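Home Cottages Add-ons Gift cards Directions Contact

Welcome basket and linen pack for the Dukavel cabins

Hi, I'm Tincuța, and if you've booked one of our cabins at Dukavel you've probably had an email from me already (sorry about the two of them in March, I hit send twice). This page is for the extras you can add to your stay, mainly the linen pack, because it's what people write to me about most.

So, the linen pack! It's $54 per stay, however long you stay, and it covers a cabin of up to six people. Bigger groups in the Oprea house need two packs. You get sheets, pillowcases, a duvet cover for each bed, one bath towel and one hand towel per person, and a couple of dish towels for the kitchen. The beds are made up before you get there. I used to leave everything folded on the mattress and let guests do it themselves, but after a long drive with tired kids that's a miserable way to start a vacation, and I've been on the wrong side of it myself.

The sheets are plain cotton, 300 thread count, white. We tried a nicer heavier set one summer and they took forever to dry, so back we went. If you need unscented detergent, just say so when you book and I'll wash yours separately.

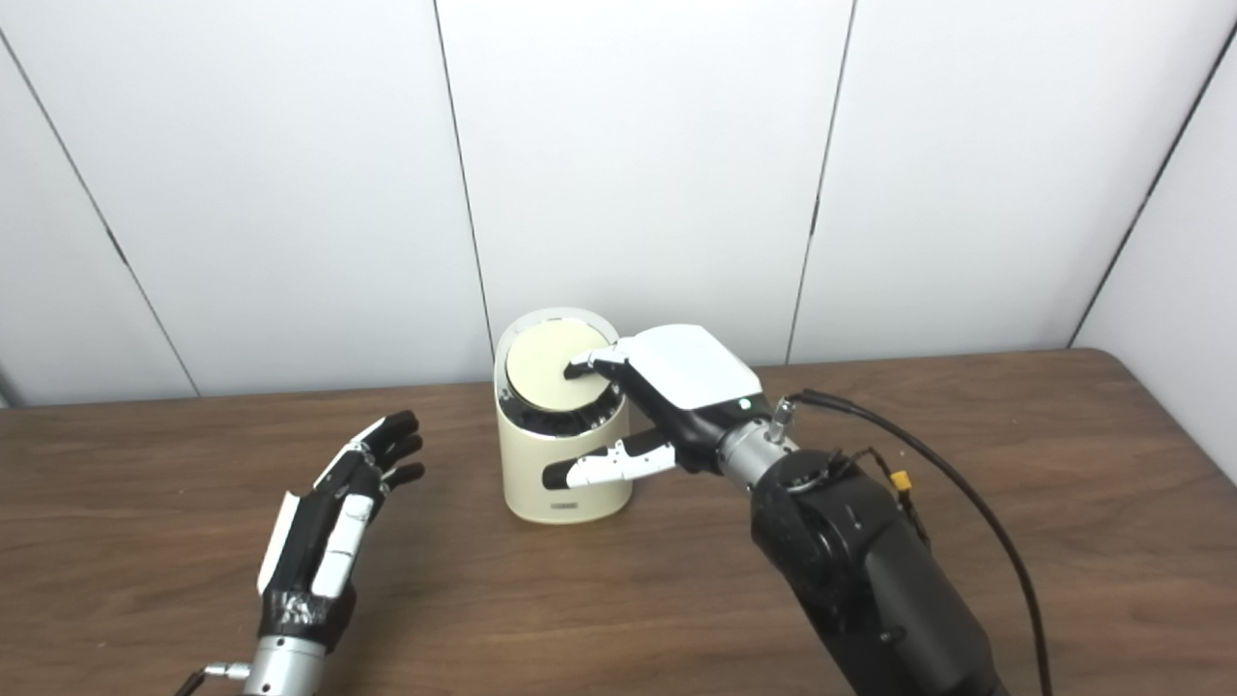 What's in the welcome basket

The basket is a separate add-on and I put most of them together myself, usually with the radio on. There's a loaf of bread, butter, six eggs, a jar of plum jam, ground coffee, tea bags and a quart of milk. In the colder months I swap in some soup — lentil or bean, depending on what Luminița has going. She lives up the hill and makes better soup than I do, so I've stopped trying.

Vegetarian is how it comes anyway. Vegan is no trouble, I leave out the eggs and butter and put in oat milk and a second jam. Gluten-free I can do with 3 days' notice, because the bakery that makes the good loaf only bakes it to order. Please don't tell me at the door! I'll feel terrible and you'll get rice cakes.

The full bundle (linen pack, welcome basket, late checkout and firewood for the stove) is $198. If you're coming for a week it works out well. For one night I'd skip it and just take the linens. The firewood alone would last you longer than your stay.

Late checkout means 1 p.m. instead of 10 a.m. I can't offer it when there's another family coming in the same afternoon, so it's always worth asking before you pay for the bundle. If I have to turn you down, I take that part off the price. 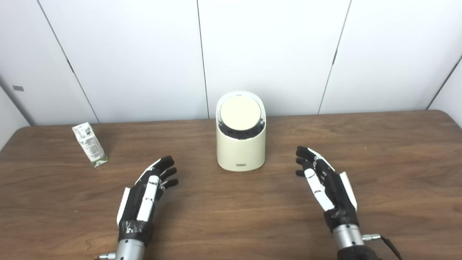 Guest Services — Stidum Cabin Rentals

Cribs and high chairs are free. We have two of each, and they go to whoever asks first. The crib comes with a fitted sheet but no blanket, so bring the one your baby likes. Dog beds are free too, but dogs are only allowed in the Govix cabin and the Oprea house, and please keep them off the duvets (I know, I know, mine sleeps on my feet).

Beach towels aren't part of the linen pack. People take the bath towels down to the lake and they come back gray, so if you're planning to swim, bring your own or ask me for a couple of the old striped ones.

To add anything, reply to your booking email with what you want and your cabin name. Changes are fine until the evening before you arrive. Luminița Grecu answers the messages when I'm out cleaning between guests, so if the reply is shorter and better spelled than usual, that's her.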